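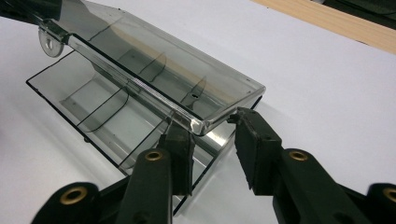
Zsófia Oláh

Motik's next phone is called the Piller 4, and I've been itching to tell you since July! It goes on pre-order on August 14, 2020, in black or dark green, and yes, we've kept the headphone socket (you wrote to us in your hundreds, we do read them).

I've been carrying one for 10 weeks now and the battery still gets me through a long day with a bit left for the train home. The screen is slightly taller than the one on the Piller 3, the buttons have moved to the right-hand side, and there's a proper slot for a memory card.

It costs 937 euros with a case and charger, and our shop in Graditz will have phones you can try before you order. Piller 3 owners can trade theirs in, cracked screens included – just bring the charger too, please.

Review phones are going out now, so if you'd like one, drop the Motik press desk a line and tell us which colour.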